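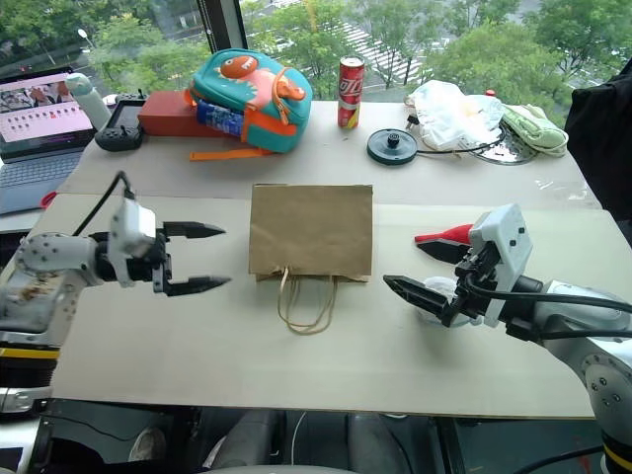
3.2 平放状态下的牛皮纸手提袋

图2 平放于白色台面上的牛皮纸手提袋，两根细纸绳提手自袋身一端垂下。

在整个研究里，纸袋是我们最喜欢的对象。它便宜、常见，几乎每个家庭的柜子里都压着一叠，可真要把它的折痕、提手和袋口逐一讲清楚，却需要动用纸张力学、包装工艺和日常收纳习惯三方面的知识。上一节讨论的是站立状态下的袋子，即袋底撑开、袋口朝上、可以直接装东西的形态。本节转向另一种更安静、在文献中也更少被提到的形态：平放。

图2中的袋子正面朝上躺在台面上，袋身呈浅棕色，略有皱痕。这些皱痕很值得留意。牛皮纸的纤维较长，抗撕裂性能好，但对弯折的“记忆”也强，一次随意的按压就可能留下一道浅线，之后再怎么抚平，光线斜着照过来时仍然看得见。我们把这类线条称为“使用折痕”，以区别于制袋时压出的“结构折痕”。两者在触感上差别明显：结构折痕笔直、连续，指尖沿着它走几乎不会偏离；使用折痕则时断时续，方向杂乱，边缘也更柔软。

3.2.1 袋身与折痕

常见的方底纸袋由一整张纸卷成筒状，侧面搭接粘合，底部再折叠封口。袋身两侧各有一道向内凹的风琴褶，压平时褶子收进前后两层纸之间，于是一个有体积的容器就变成了近乎平面的矩形。这个转变十分巧妙！一只装得下数本书的袋子，压平之后可以塞进书架的缝隙里，而且只要沿着原有的折痕操作，就能反复在两种形态之间来回切换。

困难出在“沿着原有的折痕”这几个字上。我们在入户访谈中发现，多数人收袋子时并不看折痕，而是直接用手掌从上往下一拍。风琴褶有时恰好向内收拢，有时一侧向内、一侧向外，结果袋身歪斜，底部鼓起一角。受访者Keerthana Chowdary对此有一段很生动的描述：“我每次都觉得自己折好了，摞到第三只就开始往一边滑，只好全部拿出来重新来一遍。”她家的纸袋放在冰箱与墙壁之间的窄缝里，厚度稍有不均，整叠便抽不出来。

为了弄清楚厚度的来源，我们请访谈对象各自按平常的习惯折叠同一规格的袋子。纸袋由合作包装商Hovgate提供，共200只，其中100只未经使用，另外100只先装过日用品再清空。未使用的一组压平后彼此贴合得很好，叠放时几乎不需要加压。使用过的一组差异就大得多了，最厚的部位通常不在袋身中央，而在底部折叠处和提手贴片处。换句话说，袋子“收不平”的问题主要集中在两端，中间那一大片纸反倒很听话。

这一发现让我们相当兴奋，它意味着改进的余地可能比预想的大。只要处理好袋底和提手两个局部，整叠纸袋的厚度就会明显下降，操作者不必对整个袋身下功夫。

3.2.2 提手

提手是平放状态下最不安分的部分。图2里的两根提手都很细，由纸捻成绳，从袋身靠下的一边绕出来，落在白色台面上。捻绳的工艺使它兼有硬度和弹性：太软则提起时勒手，太硬则容易在弯折处断裂。绳的两端一般夹在加固贴片之间，再粘到袋口内侧，因此提手根部几乎不能转动，而中段可以朝各个方向弯曲。

袋子站立时，两根提手在袋口上方相对而立，人手很自然地从中间穿过，一把握住。平放之后情况完全不同。提手贴着台面向外伸展，前后两根彼此靠近，很容易被一起捏起，也很容易只捏起其中一根。我们在观察记录中把后一种情况标记为“单提”。单提本身并不损坏袋子，却会让袋口张开，前后两层纸错位，原先压好的风琴褶随之松动。

参与者应对提手的办法各有不同，这部分资料读起来特别有意思。Kiprono Magesa习惯把提手先翻到袋身上，再用另一只手抚平袋口，他认为这样“袋子像是自己合上了”。Jouko Kemppainen恰恰相反，他让提手一律朝外，成叠的袋子放在抽屉里，露出来的绳圈正好当作拉手。两种做法都稳定而熟练，背后的考虑却不一样：前者看重叠放后的边缘整齐，后者看重取用时的方便。我们原本打算归纳出一种“最佳折法”，看完这批资料后便放弃了这个想法，转而记录每种做法所对应的存放位置。

存放位置确实影响很大。放在窄缝里的袋子，提手多半朝内；放在抽屉或浅筐里的，提手多半朝外；挂在门后的则完全不压平，提手直接套在钩子上，袋中再装别的袋子。最后这种“袋中袋”的收法在访谈中反复出现，几乎每位受访者都能立刻说出自家那只“总袋”是哪一家店的。

3.2.3 台面与摆放方向

平放的袋子对台面有所要求。表面过于光滑时，纸张会随着手的动作滑走；表面粗糙时，提手又容易被勾住。我们在初期试过布面、漆面和裸木三种台面，最终选定白色硬质台面，一来浅棕色的纸与白色背景反差清楚，细绳的走向便于辨认，二来硬质表面不会吸收按压的力，折痕能够一次压实。

摆放方向同样需要统一。本研究规定，观察开始时袋子正面朝上，提手伸向记录者一侧，袋身位于台面中央，周围留出足够的活动空间。值得一提的是，人们拿到袋子后的第一个动作往往就是转动它，把袋底或袋口转到自己顺手的方向。我们最初把转动视为干扰，后来才意识到它包含很多信息。习惯先折袋底的人会把袋底转向自己，习惯先理提手的人则保持原状，转动与否基本上预告了接下来的步骤。

Santeri Rantala在整理预研究笔记时首先注意到了这个规律。他把转动动作与后续折叠顺序逐条对照，发现两者的对应关系大约在80%的记录中成立。剩余的记录里，参与者大多中途改变了主意，例如先去折底，发现提手压在身下，于是又把袋子转回来。这类“回头”的动作集中出现在使用过的纸袋上，未使用的纸袋很少引起这样的犹豫。

3.2.4 从平放到撑开

平放状态的另一重意义在于，它是下一次使用的起点。撑开一只压平的纸袋，看似只是一抖手的事，细看却包含几个紧接着的动作：手指分开袋口的前后两层，手掌探入袋内，指节把风琴褶向外顶开，最后由掌根或拳头压平袋底。空气在这个过程中帮了很大的忙。袋口一旦张开一条缝，快速提起袋身，进入的空气便会把两侧的纸撑离彼此，那一声清脆的“啪”正是纸面突然绷紧时发出的。

袋底是否完全展开，决定了袋子能否站稳。制袋时袋底折向袋身一侧，压平后形成一块多层重叠的区域，新袋在这里往往粘得较紧，需要用指腹轻轻推开。装过东西的袋子展开得更容易，但底部的折线已经软化，站立时可能向一边倾斜。Brarnine纸样手册将这种软化归为磨损，我们倾向于把它看作一种适应：袋底逐渐贴合使用者常装的物品，装惯了方盒的袋子，底部棱角分明；装惯了蔬果的袋子，底部则微微下垂，四角圆钝。

参与者对这种变化的态度出人意料地积极。谈到用旧的纸袋时，不少人用了“顺手”“听话”之类的词，并且会特意把它们放在一叠的最上面。新袋子反而压在底下，留到送礼时才用。Aatos Väisänen甚至在袋子背面用铅笔记下用途，有的写着“还书”，有的写着“瓶子”，同一只袋子服役多年，折痕比地图上的等高线还密。看到这样的袋子，我们很难不对这种普普通通的材料生出敬意。

3.2.5 小型对照：捻绳提手与扁平提手

为了确认提手形态的影响，我们另外收集了一批扁平纸带提手的袋子，由Jiang工坊按相同的袋身尺寸制作。扁平提手紧贴袋口，压平后几乎不增加厚度，成叠时明显比捻绳提手整齐。不过，它贴在台面上时很难捏起，参与者往往要用指甲挑起一角，或者把袋子拖到桌沿，让提手悬空后再抓。

捻绳提手的优势正好在这里。绳身有一定的直径，即使平躺在台面上，与台面之间也会留下细小的空隙，手指从侧面一靠就能捏住。它的弯曲形状也提供了多个可抓的位置，绳圈的顶点最容易抓到，靠近根部的位置则最稳，提起时袋身不易摇摆。参与者在两种提手之间的偏好因此与任务有关：只收不取时偏爱扁平提手，需要频繁取用时偏爱捻绳提手。

这一对照也提醒我们，评价一只袋子不能只看它装满时的表现。承重、防潮和印刷效果在以往的研究中讨论得很充分，而袋子一生中的大部分时间其实是空着的，压在柜子里，等着被抽出来。Rolladar家庭物品调查在六月的补充问卷中加入了“空袋存放”一栏，收回的答案五花八门，也证实了这个环节远比想象的丰富。下一节将沿用本节的起始摆放方式，讨论多只纸袋叠放时边缘如何对齐，以及提手相互缠绕后的解开方法。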